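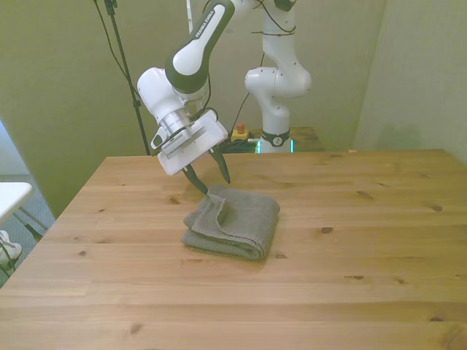 Franka arm at the pine table, fingers at the back edge of the folded towel

Towel Folding at the Vemidura Shared Workshop

Posted Wednesday, July 27, 2022

Wragg is our towel project. Zohreh Kermani and I started it in April with one arm and a lot of borrowed table time. The goal is modest: pick up a corner, lay it over, and do it again on a cloth that never sits the same way twice.

The gray towel is a thick one with some texture to it, and folded up it makes a good bundle to practice on. Getting hold of the top layer alone is the hard part. Eldana Mersha wrote the grasp code and keeps the notes on finger angle. The second arm stands behind the table, with its stop button on a small yellow box.
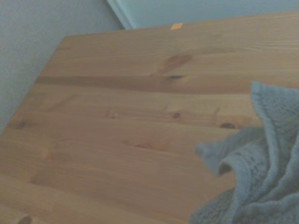
Wrist views

Bunched cloth on the pine, with the orange piece at the far edge of the table. Knots and grain show up clearly enough at this height that we had to teach the software to leave them alone — dark spots in the wood kept getting marked as folds. Zohreh labeled 2000 pictures by hand and we plan to stop at 3000.

The curled fold near the middle of the cloth is the kind of shape that still gives us trouble. Eldana's next version goes on the workshop drive under Didemar.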